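Dia aberto do laboratório Vudora
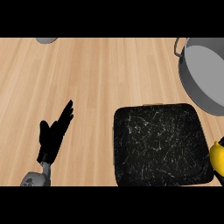
O que é o dia aberto da Vudora?
É a tarde de março em que o laboratório deixa entrar quem quiser ver robôs de cozinha a trabalhar, tanto em simulação como na bancada de verdade.

O dia aberto da Vudora é uma demonstração pública anual de manipulação robótica, organizada com a Tristeo, que escreve o simulador. Fui às duas últimas edições e conto aqui o que sei (quem tiver as atas das primeiras, que acrescente!).

Programa

As portas abrem às 14 horas e os grupos entram de 30 em 30 minutos. Começa-se sempre pela cozinha simulada: um tampo de madeira clara, uma panela cinzenta grande, uma frigideira preta quadrada toda riscadinha de branco e uma coisa amarela com forma de limão. A mão do robô é preta, de dedos finos, e eu fiquei uma eternidade a olhar para ela — parece quase uma sombra em cima da madeira.

Depois passa-se à sala Urkard, onde está a bancada física. Confesso que é a parte de que mais gosto, porque se ouve o barulho dos motores e os miúdos fazem perguntas ótimas.

História

A primeira edição foi ideia de Jouko Laaksonen, que na altura coordenava a simulação e estava farto de explicar o trabalho por telefone. Vieram colegas e famílias, pouco mais. Na edição mais recente passaram por lá uns 270 visitantes, e a fila chegava ao bar do rés do chão.

A Lavoie, que emprestava as cadeiras e o projetor, juntou-se como parceira na segunda edição e trata agora das inscrições.

Visitas

A entrada é gratuita, mas convém reservar — os grupos da tarde esgotam depressa. As crianças entram acompanhadas por um adulto. Na sala Urkard fica-se atrás da linha pintada no chão, a 2 metros da bancada, e as mochilas ficam no bengaleiro da entrada.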